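Chapter 4
The Work Table

By Nidia Cuadros

In this chapter you will learn
How to choose a surface that suits the work you do on it
How to read the grain of a tabletop, and why you should bother
How to clean, protect and refresh a wooden table without making things worse

Key words: grain, veneer, core, finish, sheen, spot test

I learned to sew, peel potatoes, and do long division all at the same table, in my aunt's kitchen in Lutedham, and I suspect a good many of you could tell a similar story about a table of your own. It was a pale thing with a scorch mark the shape of a pear (we put the bread board over it when company came), and every Friday afternoon it was cleared right down to the wood and wiped from one end to the other. I thought this was a dreadful chore at the time. Now I do it myself, and I even rather look forward to it!

In the last chapter we talked about storage, and where things ought to live when you aren't using them. Now we come to the place where they all end up when you are. A work table takes more punishment than any other piece of furniture in the home, and yet most of us pick one out for its legs.

So let us begin with the top. Clear it off, open the curtains, and stand so the daylight comes across it from the side. You are looking for the grain, the lines left by the way the tree grew, and you want to know which way they run before you ever pick up a cloth.

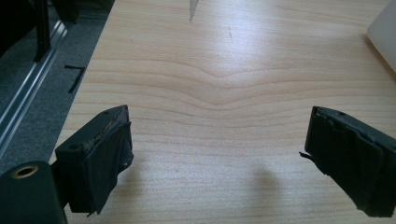 Fine, even grain is restful to look at and easy to work on, but it does show scratches that go against it, so always wipe and rub along the lines. On a veneered top this matters even more. A veneer is a thin sheet of real wood glued over a core, and while it can be every bit as handsome as a solid plank, there is very little of it to spare. Sand through it once and you will be looking at the core for as long as you own the table.

How can you tell the two apart? Crouch down and look at the edge. In a solid top, the grain you see on the surface carries on over the side and turns into end grain at the short ends. In a veneered top, the lines usually stop at the corner, and a separate strip begins. Don't be disappointed if yours is veneer. My own table, an Inga bought secondhand in Oklow for 124 dollars, is veneered all over, and it has put up with me very nicely.

Try It Yourself 4.1
You will need a soft cloth, a bowl of lukewarm water, a drop of dish soap, and a dry towel.
1. Choose a spot on the underside of the table for your spot test.
2. Wring the cloth out until it no longer drips, then wipe along the grain.
3. Dry the spot with the towel and let it sit for 2 hours.
4. Feel it with your fingertips. If it has turned rough or cloudy, stop there and read Section 4.3 before you go any further.

4.1 What a Finish Does

Bare wood drinks up whatever you spill on it, whether that is water, beet juice, or the last of the coffee. A finish slows this down and gives you time to go and find a cloth.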